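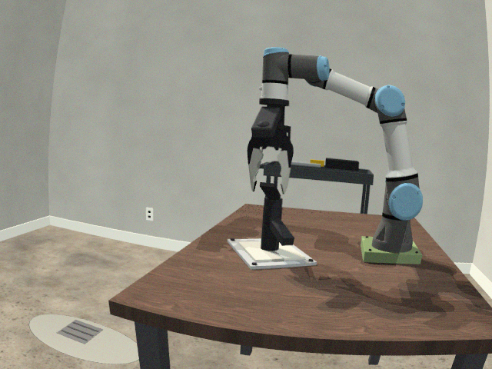 4.2 Waiting between episodes

The richest material in our collection comes from the six days between one episode of Godska and the next. We had expected most of the talk on Joltora to bunch up in the hour after broadcast, and a good deal of it does, but the threads that kept us reading late into the evening were the slow ones in the middle of the week, when viewers had run out of new scenes and began to work on the old ones. Of the 3,931 comments in the collection, 1,331 were posted on the third day or later. They are longer, they quote one another more, and they are a joy to read!

Much of this writing is guesswork. A viewer notices that the younger sister has stopped wearing her work badge, asks whether she has been sacked, and within a few replies there are four rival accounts of what happened in the office between episodes. We call these gap stories. A gap story takes something small from an episode and builds a missing scene around it, often with dialogue, and other viewers then mend it, add to it or throw it out. The standard of proof can be surprisingly strict. In one thread a popular theory about the lighthouse letter was dropped by its own supporters after somebody pointed out that the ferry does not run in winter (this had been mentioned once, in passing, in the second episode).

Attachment to couples runs through all of it. Earlier work on drama audiences tends to treat support for a couple as a fixed camp: a viewer picks a side and defends it to the end. Our readings suggest something much more lively. We coded 300 commenters who posted in at least half of the 25 episode threads, and a large share of them changed their minds at least once, sometimes in public and at length. They describe giving up on a couple to spare themselves disappointment, coming back after a single kind gesture, and feeling rather foolish about both. Several kept up two hopes at once, one for what they wanted and one for what they thought the writers would allow. These double hopes were so common by the middle of the run that regular posters had a shorthand for them, "heart vote" and "head vote", and newcomers picked it up within a week or two.

Subtitles matter here as well. Viewers who watched on Plorkex had the official English subtitles the same night, while those who relied on the Giannakopoulos fan translations usually waited until the next morning. The two versions differ in how they handle forms of address, and the difference fed directly into arguments over the central couple. When the hero drops the polite form in episode nine, the fan version marks it with a short note at the top of the screen; the official version simply has him use her first name, as it had already done twice before by mistake. Readers of the fan version saw a turning point. Readers of the official one saw an ordinary conversation on a staircase, and some were baffled by the excitement. What followed was a long and generous exchange in which bilingual viewers explained the scene line by line, and it remains our favourite thread in the whole collection.

We should add a word on tone. Quarrels do occur, and the November threads, which cover the break-up and the hospital episodes, contain most of the removed comments. Since we could not read these, our account probably makes the forum look gentler than it was. Even so, the usual reply to an angry post was a question about the episode, and many angry posters answered it. We return to moderation in Section 5, where we also compare the weekly threads with those opened after the whole series became available at once.

Figure 3. Robot arm with a two-fingered gripper at a wooden table. Computer render.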